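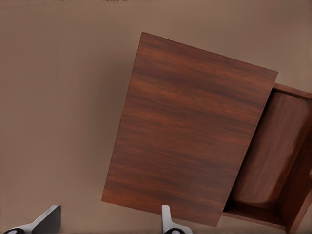 Gilter: hand histories from a home poker game

README, last touched 11/4/20

Hi! Gilter is a small set of poker hand histories from the game I play in, typed up by hand and cleaned up enough that you can load them without swearing (much). There are 345 hands in it, all no-limit hold'em. I started keeping the notes to settle arguments about who should have folded what, and then I got hooked on the record keeping and kept going.

What's in the folder

hands.csv has one row per hand. This is the one most people want.
actions.csv has one row per check, call, bet, raise or fold, in the order they happened.
players.csv has the nicknames and how many hands each one was dealt.
notes.txt is me rambling about odd spots. Skip it if you like, but read the bit on misdeals before you email me about the misdeals.

Columns in hands.csv

hand_id: a plain number. It goes up with time, so a bigger number is a later hand.
button: nickname of whoever had the dealer button.
board: up to five cards, written like Ah Td 7c 7s 2h. If the hand ended before the flop this is blank, and blank means blank, not missing.
shown: hole cards that were turned face up at the end, with the nickname in front of each pair. Lots of these are empty because people muck.
pot: final pot in chips.
winner: nickname, or two nicknames with a plus sign between them for a split pot.
sure: y or n. I put n whenever I was filling in something from memory.

Every card is rank then suit, with T for ten. Suits are lowercase. I went back and forth on that (the early rows used 10 and it broke everything, ugh) but it should be the same all the way through now. If you spot a 10 anywhere, please tell me!

The game itself

Everybody starts a session with 1000 in chips, and the blinds stay put at 5 and 10 all night. You can rebuy once. There's no ante and no straddle, although Sterex asks for a straddle every single time we sit down. We don't play run-it-twice either, so each hand has one board and that's that.

The nicknames are Vorkness, Sterex, Sima and Dindo. The first three picked their own and wanted to stay behind them. Dindo is Dindo Dela Peña, who said to go ahead and use his full name because he wants credit for the hand I'm about to describe. I'm in there too, as "me". Sorry, I know that's a terrible value for a column, but changing it now would break my own scripts.

The hand Dindo wants credit for is hand 41. He's got pocket fours, Vorkness has ace-king, and the two of them get it all in on a flop of K 9 4. I still hear about it. It's a fun one to test an equity calculator on if you've got one handy: both hands are in the shown column and the action is complete.

How I wrote it all down

Paper first, typed up later. I play in the game while I'm taking notes, which is a rotten way to do it, and the rows where I'm in a big pot are the shakiest ones. Bet sizes are the weak spot. When a bet was announced out loud I trust the number. When somebody just shoved a stack forward, I wrote down what got counted if anyone counted it, and otherwise the row has sure set to n.

Folded cards aren't recorded at all. I don't take people's word for what they folded, and if you'd met Sima you wouldn't either.

Things to watch out for

This is a tiny group of friends, so please don't use it to say anything about how people play poker in general. We call way too much. Sterex once called down with jack high and it was good, and it's been downhill for all of us since then.

The two misdeals are left in, with MISDEAL in the winner column and a pot of 0. Drop them before you work out any averages.

Shown hands lean heavily toward winners. If you try to guess ranges from that column alone you'll decide we're all geniuses, so go look at the fold rows in actions.csv before you believe it.

Seat order isn't stored. You can mostly work it out from the button and the order of action, but on nights when someone came late the order shifts partway through, and I only started marking that in notes.txt in February.

Using it

Do what you want with it: homework, a bot, a spreadsheet to annoy your own friends. If you post something built on it, keep the nicknames as they are and don't go trying to figure out who's behind them. A link back would be nice too.

Still to do

Fix the split pots where the odd chip vanished.
Add stack sizes at the start of each hand (I have them on paper for most of it).
Get Vorkness to check hand 41, which he keeps refusing to look at.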